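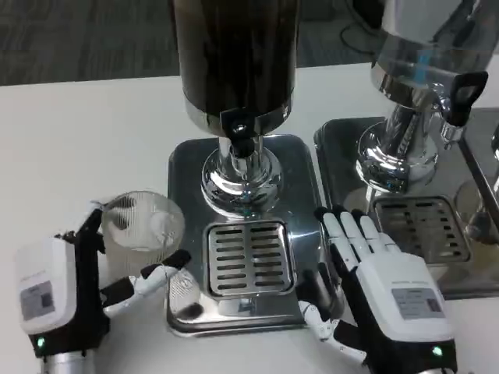
Lercombe Hire lends out drinks dispensers for weddings, wakes, conferences and the sort of birthday that needs a marquee. The questions come in faster than the dispensers come back, so we have put the usual ones on a page. If you are picturing a plastic tub with a tap, think shinier: ours stand on chrome pedestals, each over its own steel drip tray with a slotted grate, and they look quite grand on a plain white table.

How much does one hold?
The Satis holds 36 cups, or rather fewer if your guests bring their own mugs. For a party of 100, take three and a jug.

Can I put fizzy drinks in it?
You can. They will be flat by the speeches.

Does the drip tray really matter?
Ask whoever irons your tablecloths. Stand the tray level, push it right under the tap and empty it before it reaches the rim. The grate lifts out.

Mine is covered in fingerprints. Is it faulty?
No, it is chrome. Wipe it with a soft dry cloth just before the doors open, then keep your hands to yourself. Scouring pads are charged for.

What about pulp, mint leaves and slices of orange?
The tap is small and holds grudges. Strain everything. Fruit can go in the glass.

Do I have to wash it before it goes back?
A rinse will do, but please do rinse. We once opened a Satis that had spent most of September in a garage in Tatier with the punch still in it.

Do you deliver?
Free within Lercombe. Further out we use Devadiga Vans, who will quote you separately and arrive when they arrive.

Is there a deposit?
£100 per dispenser, refunded once we have found all the parts.

Page updated 2 February 2018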